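Minutes - Cell 5 catch-up, Wednesday arvo in the back workshop

I'm on minutes again, so blame me for the spelling. Sandamali Kanagaratnam chaired. Furnholm sent their apologies and a list of parts prices, which we parked till next time.

Last month's actions
The wrist cable spares came in from Hinness and they're in the blue drawer. Siriwardena still owe us an answer on the warranty for the left elbow joint, and I'm chasing that one.

Left arm
Sandamali re-zeroed the left arm on Monday after it kept closing a touch short of where it was told. Log entry 1774 has the before and after numbers. She wants the base bolts checked every 57 hours of running till we trust it again, and everyone was happy with that. Who does the checking got a bit lively! We settled on whoever opens up in the morning.

Cables
We had a good long natter about this. The loops on the right arm's upper links are fine when it's stretched out, but Sandamali reckons they bunch up once the wrist turns in low over the floor. I'd like to try longer guides and she'd sooner re-tie what we've got, so we're re-tying first (cheaper, and it can be done before lunch). Ties go on loose enough to slide a finger under, please - the last lot were far too tight.

Cameras
Both wrist cameras get a wipe at the start of each shift. Edar's lens cloths are good, the paper towel is not. If you knock a housing, even a little, redo the calibration and write it in the log.

Setup for the bag and books job
Rail stays where it is and both arms stay on it. Tote goes on its side near the middle of the floor, books in the mouth of it, with the black book flat to its right and the doll over on the left. Sandamali asked that we all lay it out the same way, and I've put the layout in with these minutes so there's no more arguing over it.

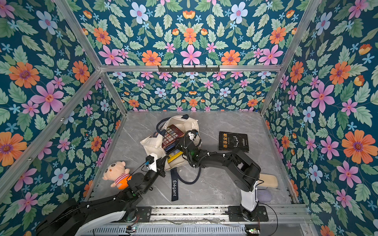

Actions and next meeting
Sandamali to re-tie the right arm. Me to ring Siriwardena and print the bolt check sheet. Next meeting is in November, room 13, and I'll bring the biscuits.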